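2023-11-03
Notebook, simulation bench
D. MacRitchie

Door work again, and the first proper sit-down with the evening staff at Sutherland about what the door work means for them. Writing both up in one entry so they stay together.

Background for anyone picking this up cold. Sutherland is the long care building, two floors, all swing doors with lever handles, no push plates except at the kitchen. The linen and supply round is done by one person per floor, evenings and again before breakfast. They push a cart, stop at a door, hold the door with a hip or a foot, drag the cart through, let the door go. The site log from July gives 662 door passages for the linen round over the month on the ground floor alone. The proposal is that the two-armed unit does the late round and the staff member stays on the floor with residents.

Model status

Rebuilt the Bruvby room and hallway from scratch on Monday's branch, then threw half of it away. The old hinge friction was set the same for every door, so the arm learned one pull and used it everywhere. Hinges now get a random stiffness at load. Levers get a random return spring. Door closers are not modelled yet. They need to be, because the real ones at Sutherland are heavy and two of them slam.

Ran 2,118 episodes overnight on the new build. 205 were stopped by the watchdog. I went through 31 of those by hand this morning with a coffee and sorted them roughly as follows.

Most common: lever pressed but let go too early, door springs back, arm carries on as though it were open. The policy doesn't check the door angle before the base starts to move. Easy fix, should have been in from the start.

Next: the base comes in too close and the elbow has nowhere to go. The arm is fine at the handle and stuck a moment later. Need a stand-off distance that depends on which side the hinge is.

A few: free hand clips the door edge while the other hand is working. I had been parking the free arm low. Parking it up near the body is better for clearance but blocks part of the head view. Undecided.

One I couldn't sort. The base turned on the spot until time ran out. Saved the seed, will replay it on the slow clock.

Also noted that the floor contact in the hallway is different from the floor contact in the room, left over from an old import. Doesn't seem to matter for the arm, may matter for the wheels. Listed it.

Talk with the evening staff

Went over after lunch and sat in the break room for an hour and a bit. Four people from evenings, one from nights, and the shift lead. I brought the laptop and played runs, good ones and bad ones. The bad ones got the better discussion.

Things they said that I want on paper:

The round isn't only linen. The person pushing the cart looks in on people. They notice a tray that hasn't been touched, or a lamp on that is usually off. If the round goes to a machine, that look-in has to be put on somebody's sheet or it stops happening. Shift lead agreed and wants it written into the evening plan before any trial. I think she is right, and it means the hours saved are fewer than our first sheet said. I'll redo the sheet.

Doors are a privacy matter. Staff knock. They wait. Some residents answer and some don't, and the staff know which. I said resident rooms were out of scope for the first stage and only store rooms and corridor doors were in. They wanted that in writing as well. Fair enough.

Shoulders. Two of them have had trouble from holding doors while dragging the cart, and both would be glad to see that part go. One asked if we could just fit hold-open magnets to the corridor doors. I said I'd ask. It's a good question, and if the fire rules allow it on some of the doors it would be cheaper than us and could be done first.

Who do they call when it is stuck in a doorway at ten at night with a cart behind it? At the moment, me. That can't be the answer. The unit needs a way to be pushed clear by one person with no tools. Allberg say the base has a release but it is behind a panel with two screws. Asked them for a lever or a pull cord.

Pay and hours. The round carries a small evening allowance. Nights asked straight out whether it goes if the round goes. I don't know and said so. Passed it to the Sutherland office and asked for an answer before we book a trial date. I don't want to go back in there without one.

Nobody was hostile. The nights person was the most doubtful and also asked the most useful things, so I'd like her on the walk-through.

Afternoon runs

Back at the bench by three. Put in the door angle check and the stand-off change, left the closers for tomorrow. Short batch only, watched live from the head view. The approach to the lever looks calmer. I haven't scored it yet and won't go by looks.

Wrist light on the Grunon gripper model is still drawn even though we took the part off the real one. Cosmetic. Leave it.

To do

Door closers, two strengths, plus one that slams.
Replay the spinning seed.
Match hallway floor contact to room floor.
Redo the hours sheet with look-ins put back.
Fire rules and hold-open magnets, ask Sutherland maintenance.
Chase Allberg on the base release.
Chase the office on the allowance.
Decide on free arm parking. See the two head views, right gripper up in both.

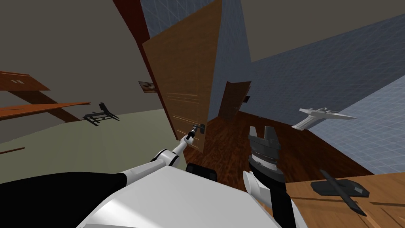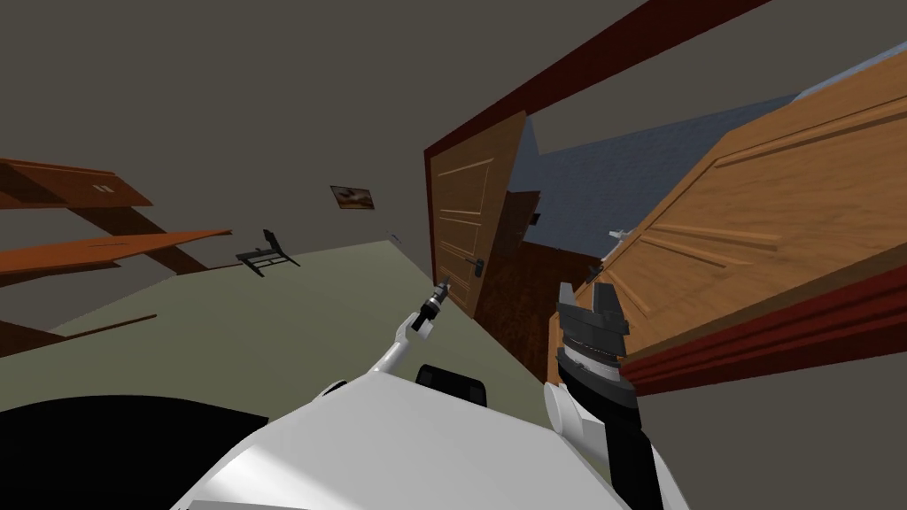

Simulation Bench, Workplace Automation Group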